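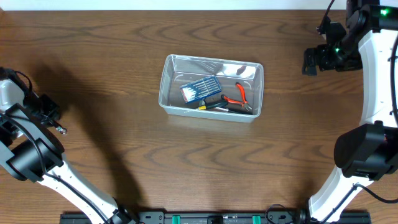

Both arms at the bench, tools in the clear bin.

Sell me the arms, keep the promise

Fourteen days with the Statska bench kit and I've got opinions, and a parcel to pack before the courier comes, so this will be quick.

Short version. The hardware is good. The service bolted on to the hardware is being sold as something it isn't yet, and small shops like ours are the ones being asked to pay for the gap.

For anyone who missed the leaflets, and I don't know how you would have, Urquijo have been pushing the Statska hard at repair shops, tool libraries, anyone with a bench and a drawer full of bits. Two arms on a rail. You clamp it down, you show it a job by moving a pair of handles, it copies you. Do that enough times, send the recordings off, and back comes a "taught task". Press go, walk away, have your tea. Sixteen taught tasks a year on the standard plan. After that you pay per task.

I run the bench side of a hire and repair place in Balturville. What we wanted was dull. Tools come back, tools go in the right bin. New stock arrives, new stock goes in the right bin. Somebody does that every morning and that somebody is usualy me.

So, the good stuff first.

Setting up took a morning and most of that was clearing the table. The rail went on without a fight. The arms move nicely, quiet enough for the radio. The handles are the best part of the whole kit, there's a bit of weight to them and you stop thinking about your hands fairly quickly. My first go at lifting a screwdriver by remote was a mess. By lunch I was picking up thin stuff by the shaft and feeling smug.

As a thing to drive yourself, then, lovely. If they sold it as that I'd be writing a much nicer piece.

But they don't. They sell the taught task. And the taught task depends on how many times you're willing to sit there and show it, which the leaflet is very shy about. We did 48 runs of one job. Pick up the tool, put it in the bin. 48 times, me on the handles, doing my own job slower than I'd do it with my own hands, so that later I wouldn't have to do it. I know, investment. I've heard the word. I also had a queue at the counter.

What came back was decent. Put a pair of pliers down on the bare table and it would mostly go and get them and mostly let go of them over the bin. I clapped the first time, I'm not made of stone. Then I tried it on what really comes through the door of a shop, which is tools in packets.
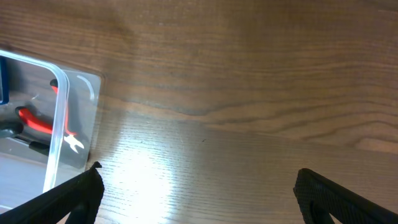 Wrist camera view: a tool with red grips, still in its plastic pack.

Packets are the whole argument for me. Half of what we shelve is in that clear moulded plastic. It shines. It slides. The tool inside is what your eye goes to, and there's nowhere to get hold of it because there's a plastic bubble in the way. A person pinches the flat edge of the card without thinking. You don't learn that from loose pliers, and it seems the arms don't either, our taught task kept going for the handles as if the plastic wasn't there. Fingers on the bubble, skid, off it goes across the wood.

Driving it myself, I could do it. Slide the fingers down low by the edge, get one tip against the lip, tilt. Fiddly but fine. So the hands are up to it. It's the lesson that isn't, and the answer I got from support was to record another set with packaging. Which counts as a new task. Which comes off your sixteen.

That's where I lost patience a bit.

A loose tool and the same tool in its packet is one job. Ask anyone who has ever tidied a bench. Put that away. You'd say it to a teenager on work experience once and they'd manage both, moaning. Charging for it as two jobs tells me the plan was priced by somebody who has looked at the software and hasn't looked at a shelf. And it won't stop at two. Carded, bagged, boxed, tied with one of those plastic loops. There's your allowance gone and you've still only put the pliers away.

Then the light. Our table sits where it gets a good wash of glare, and the wood goes nearly white in patches. I can see past that. Whether the cameras can, I couldn't tell you for certain, only that things went better with the blind down. Nobody asked about our windows before the kit was sent out. A five minute phone call, surely. Somebody rings, asks what's on the bench, what the light's like, what the stock comes wrapped in. I'd have paid for that call!

I had a chat with the Tudbridge lot, who took the kit before us and kept it. They're happy. They do one thing, same trays, same loose parts, nothing in packets, and they have it in a back room with no window. Well, yes. If your work already looks like a factory then the factory machine suits you. They've had it eight weeks and they've used two of their tasks. I don't think they're wrong to be pleased. I do think they shouldn't be the page one quote on a leaflet that goes to general repair shops.

And there's a bigger grumble under this one. I keep being told small shops need to get on board or get left behind, and every time the getting on board means us doing the teaching for free. My 48 runs went up to Urquijo's servers. The terms say they can use them to improve the service. Fine, I signed it, that's on me. But if my morning makes the thing better for the next shop, knock something off my bill. Or share it back — give me the packet lesson that some other shop has surely already sat through. Why is every one of us starting at nought with a pair of pliers? Somebody out there has done this already and it's sat on a disk.

I'm not against it. I want to say that clearly as I know how these columns get read. I don't think it's taking my job, it can have that part of my job, please, tomorrow. I liked having it on the bench. People stopped and watched through the door and a couple came in and bought things. I'd have the arms back in January if three things changed. Count tasks the way a shop counts jobs. Ring people up first and ask about light and packaging. And give the recordings back some value to whoever sat there making them.

Until then my advice to anyone with a leaflet on the counter. Do the trial, it's worth doing. Don't spend it on the nice loose tools they suggest in the booklet. Get the most annoying thing you stock, in its packet, on your own table, in your own light, and make your first recordings with that. You'll know inside a week weather it's for you.

Ours goes back this afternoon. The bins are where they were and I'm on mornings again. If anyone from Urquijo reads this, the spare clamp is in the bottom of the box wrapped in a tea towel. I'd like the tea towel back.

48 shares

Comments (4)

benchmouse
Same with bagged drill bits here. Support told us to take them out of the bags first. Then who's putting them away, me or it?

oldvice
Bit harsh. You got a working pick after 48 goes, I've had staff take longer. Agree on the pricing though, packet and no packet is one job.

tudbridge_trays
We're the happy ones! Fair comment about the window, it never crossed my mind that made a difference. We do get the odd carded part and we just do those by hand.

halfinchdrive
Did you try matt tape on the card? Worked a treat for us till we ran out of tape.

Related
Hire or buy: what a shared tool wall costs to run
Blister packs and why I hate them
Balturville repair evening: what came in, what went home working
Is the second arm worth the money?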